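Demonstration gathering (robotics)

Demonstration gathering is the work of recording examples of a task so that a learning system can pick the task up from them. In robotics, an example usually pairs what the cameras saw with how the arms moved, moment by moment. A single recording is called an episode, and a collection of episodes makes up a training set.

Methods

The most common method is teleoperation, in which a person steers the arms while the system records. Other projects move the arms by hand, or give the person a handheld gripper with its own camera. Each has its fans! Teleoperation keeps the recorded motion within what the robot can do, while handheld tools are quick to carry from room to room.

The Brirkent method

Brirkent is a tabletop routine set out by Yogesh Agarwal in January and built around drinks and tableware. Its great charm is how much it gets out of ordinary things. Operators work in blocks of three episodes, then shift the objects and start again, so the system never sees one fixed layout for long. A companion tool, Drikus, lines up the camera streams and flags gaps in the timing.
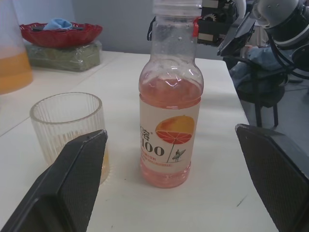
Clear materials get special attention in Brirkent. Glass and plastic bend light and pick up reflections, and a system trained only on solid, dull objects can misjudge where their edges are — a wonderful problem to study, and a stubborn one. Wrist cameras help by giving a close view of the fingers as they near an object.

Failed grasps are kept and labeled too. Agarwal's notes ask for two labels on each, one for the moment of the slip and one for the recovery, if there was any.

See also: Drurkier (episode format); Teleoperation; Imitation learning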